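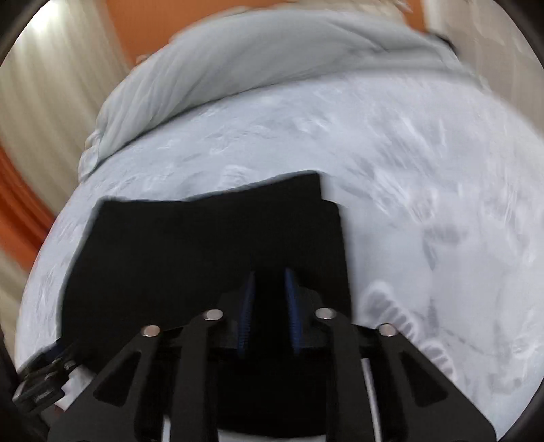 Hand-held gripper and black cloth on the bed, folding work, Kirnska project

Visit report: the Cekham home trials, December

Cekham runs its cloth-handling work in ordinary homes, and in December they let a small group of us follow a morning of it. I went for the rules. My own workplace at Mackay is about to start something similar and we have no written practice for working in other people's rooms, so I asked for a copy of theirs before I set off. It is a thin document called the Kirnska house rules, and most of this report follows it.

We met at 9.30 in the Jeditz office, which is two rooms over a tyre shop. Parking is at the back. There was a short talk on how the project is set up, then the paperwork. Visitors sign the same sheet as the operators. It covers phones (off, in a box by the door), shoes, and what you may say afterwards about the home you have been in. I can say what the task was and how it was run. I can't give the street.

The rules start with the householder. Consent is written and goes room by room, so a yes for the bedroom does not cover the hall. It lasts 90 days and then has to be asked for again. The householder can also stop a session at any point without giving a reason, and the recordings from that session are then held back until someone has spoken to them. Family photographs, letters and medicines are put out of view before recording starts.

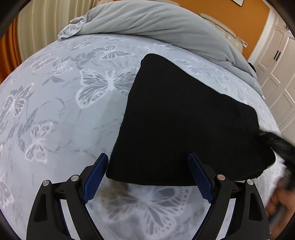
Jolene Pirihi

The task was a plain one: a square of black fabric on a made bed, to be taken hold of, moved and folded. The gripper is held in the hand, with two fingers that have blue pads on their inner faces. The sheet had a butterfly print. I asked whether a patterned sheet was allowed and was told the rules say to leave the bedding as the householder has it. A plain sheet brought in from outside would have to be logged as a change to the room.

Hands take up a full page. An operator's free hand may hold or straighten the cloth, but the session note has to say so. Faces may not be recorded. If one is, even in a mirror, the recording is marked at once and goes to a second person for a decision. Wardrobe doors stay shut unless the task needs them open.

Sessions are capped at 40 minutes, with a break before the next. The operators I spoke to thought this was too short for setting up in a new room and about right for the wrist. The pads are checked at each break for loose threads and grit, and wiped. There is a separate line about cables, which have to run behind the operator and never across a doorway.

The check sheet has 59 lines. I think that is too many. Several ask the same thing in different words, and by the second session people were ticking in blocks. The project lead agreed when I raised it and said the next version would be shorter, with the safety items moved to the front. I would also like to see a line on pets. There is nothing at present, and an operator told me a dog had got into a session last spring.

Back at Jeditz we were shown how recordings are stored. Each home has a code, and the list that links codes to addresses is kept on paper in a locked cabinet. Two people have a key. Requests for deletion are dealt with by the office and the householder gets a letter when it is done.

For Mackay I am going to suggest we take the room-by-room consent, the rule on faces and the 40 minute cap more or less as they stand, and write our own check sheet. Cekham are happy for others to use the text if the source is named. They are taking another group in the new year and the office at Jeditz keeps the list. Bring slippers.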